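How to Remove the Label from a Plastic Drink Bottle

Posted December 26, 2022

Before I put plastic bottles in the recycling, I take the labels off. In our building at Prestholm the bottles must go in without paper or film, and I also keep some of them for watering seedlings. The work takes me almost 8 minutes for one bag of bottles.

What you need: warm water, a small pair of scissors, a spoon of cooking oil, an old cloth.

1. Empty the bottle and rinse it one time. Close the cap again, so the bottle stays firm while you work.

2. Look for the place where the label overlaps itself. Often it is near the barcode. Run your fingernail along it until you feel a small step.

3. If the label is only a sleeve, cut it with the scissors from top to bottom. Keep the blade flat, the plastic is thin.

4. If it is glued, lay the bottle in warm water for 11 minutes. Do not use boiling water. The bottle will shrink and lose its shape.

5. Pull slowly from the corner, close to the surface. When you pull fast, the print comes off and the glue stays.

6. Rub the glue that stays with oil, then wash with dish soap.

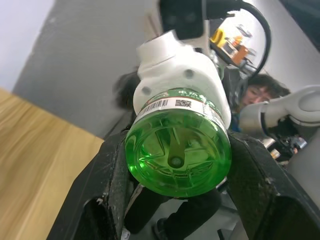
Green bottle with the label still on, barcode and QR code side by side.

The ribs in the base collect dirt, so I clean them with an old toothbrush. After this, open the cap, press the air out and close it again. My bag holds many more bottles in this way.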